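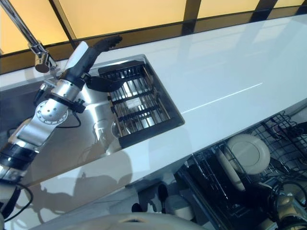 The sink and the small basin beside it, with the black dish rack set in.

Kitchen notes from Pretville

The shared kitchen has been open since November and now serves 58 households. Most of the questions that reach us are about dishes, so a few points follow.

Scrape plates before they go anywhere near the sink. Up to 11 plates a week come out of the dishwasher with food still stuck on, and those have to be done again by hand. Sauce that has dried on is the usual trouble. A short soak helps, and so does a soft brush — the brushes are in the drawer under the kettle.
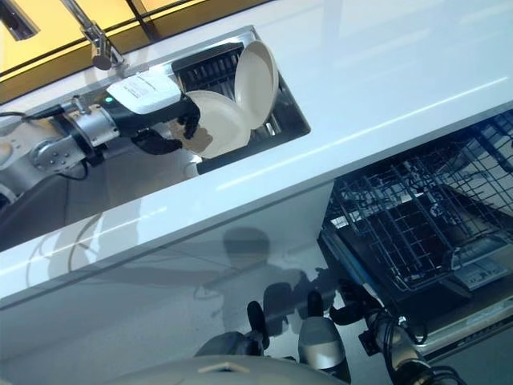 Plates go in the rack on their edges. Bowls and pans don't fit there and should go straight into the dishwasher, large items on the bottom. Please push the lower rack all the way in before closing the door. If it catches, take out whatever is sticking up and try again.

The white counter shows every water mark. Wipe it with a dry cloth when you finish, including the strip behind the faucet.

Jonalyn Lacson has ordered 100 more dishwasher tablets, and they will be kept with the spare cloths. Cauã Nogueira keeps the list of repairs. Leave him a note if the drain is slow or the door will not latch.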